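Does Home Ice Matter in High School Hockey?
Project report, Sports Statistics elective
Makis Sfakianakis and Sigrun Solheim

Everybody at the Skollwood rink will tell you home ice is worth a goal. Coaches say it, parents say it, and the guy who sharpens skates says it loudest. We wanted to see whether the score sheets agreed, and we went in doubting it.

Our data came from Skollwood's varsity games over 3 seasons. We typed the sheets in by hand and marked each game home or away. Games at neutral rinks were thrown out. So were 2 games where the sheet was missing a period.
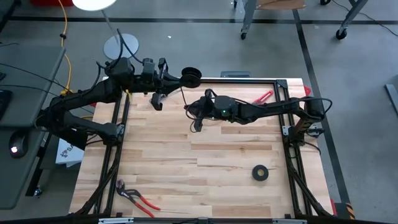 At first the numbers looked good for the home ice crowd. Skollwood won more often at home and scored a little more too. Then we looked at who they were playing. The February home stretch was mostly against weaker teams, and the long bus trips were to the schools that usually make the playoffs. Once we compared only opponents they had met both home and away, that left us with 12 games, and most of the gap went away.

Baltasar Cuesta, who coaches the junior varsity, read our draft and said we were ignoring the crowd. Maybe - but no one writes down attendance, so we can't test it, and neither can he.
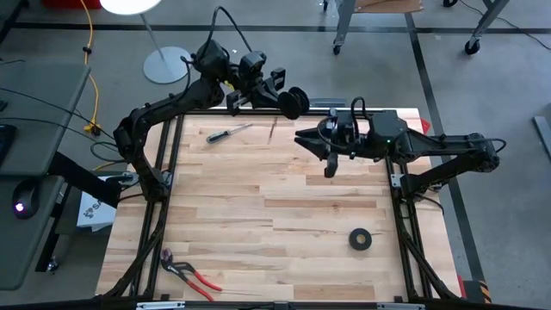

We also checked penalties, as people like to say the refs help the home team. Visitors did get called more, but one ugly game with 5 majors accounts for nearly all of that. Take it out and there is nothing worth reporting.

We are not claiming home ice does nothing. Twelve games is a tiny sample and we wouldn't bet lunch on it. A next group should get sheets from the other schools in the league before trying this again.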